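4.2 The shoe task

We'd been stacking foam blocks for most of the winter and I was thoroughly bored of them, so for the second round of tests I moved the arms over to shoes. Shoes are horrible things to pick up. The upper gives when you squeeze it, the sole doesn't, and the laces get everywhere. They're also what I had most of in the flat, so the budget for this part of the paper was nil.

The build is the same one I set out in Section 3: the Plevix joints, the Gough driver boards, and a desk by the window that used to be for paying bills. I did change the pads on the jaws. The first set I cut were too narrow and tended to pinch the shoe at one spot, so it swung round as soon as it left the desk. The second set are blocky and a good deal wider, and they mostly cured it – mostly, because a heavy sole will still tip the shoe over a bit on the way up. I've stopped fighting that. If the policy learns to live with a tilted shoe then so can I.

Each run starts with a shoe somewhere within reach of the right arm and ends when it has been put down where I wanted it, or dropped, or when I lose patience and press the stop key. I drove the arms by hand for all of the training runs using the Buton handsets, which are lovely to hold but drift if you leave them switched on over lunch. (I lost a whole afternoon to that before I thought to zero them again.) In the end I kept 664 runs out of the 1000 I recorded. Most of the ones I threw away were my own clumsy driving, and 94 were lost when the Wendari logger filled the disk and carried on as though all was well.

I made no effort to clear the desk between runs. The window light changes a lot through the day too, and I left the blinds alone on purpose, as I wanted to know whether the thing would cope in a room people live in. Figure 3 was taken during the shoe work and gives a fair idea of how cramped it gets with a gripper holding a trainer over an upright shoebox.

Figure 3. The shoe task on the home desk, with a navy suede trainer in the gripper.

Training took almost 3 days on the one graphics card, with the fan going flat out in the hallway. I used the same settings as for the blocks apart from a longer action window, which I'd hoped would stop the dithering just before the jaws close. It helped with low, flat shoes. With boots it made things worse, and I still can't say why – I've been through the logs twice and the commands look perfectly sensible right up to the moment the jaws shut on thin air.

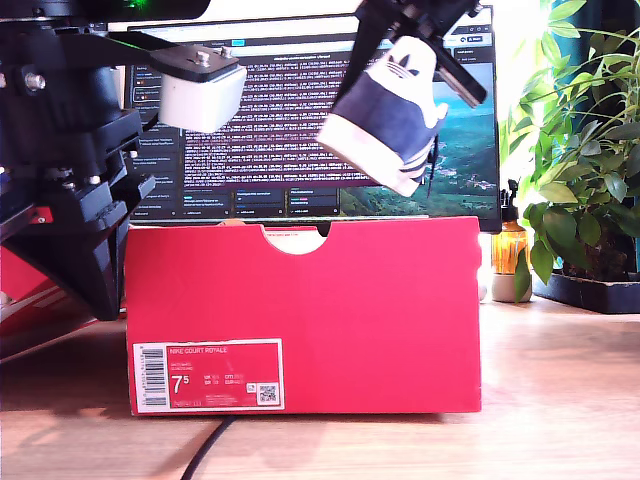
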